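Tips for cleaning concrete and paving outside the house

Every year when the summer is in the middle, I clean the pavement before our door. In Umura, where I live, the ground outside is all concrete, so I had much time to learn what helps. A gray day is the best for this work. In strong sun the soap dries too fast and leaves white marks.

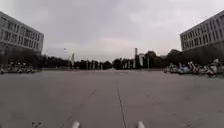 JOINTS AND SMALL SPOTS

First sweep everything dry, with a stiff brush, and go along the joints and not across them. Sand that stays in a joint becomes mud when water comes. For small dark spots, put a little dish soap, wait five minutes and rub in circles. Old oil needs baking soda mixed with water to a thick paste. Leave it for one night under a piece of plastic. I repeat this up to three times, and then I accept the stain.

Wide pavement is easier if you divide it by the seams and finish one slab before you start the next.

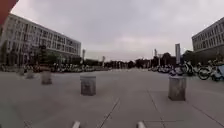
Bicycles should be moved away before you begin, also the ones which stand on the edge. Under the wheels there is always old dirt and leaves, and the trees give more of them in September. Please do not use a metal brush, it scratches the surface and the dirt will hold even better after. Rinse with clean water and let it dry by itself.

Updated Tue 30 July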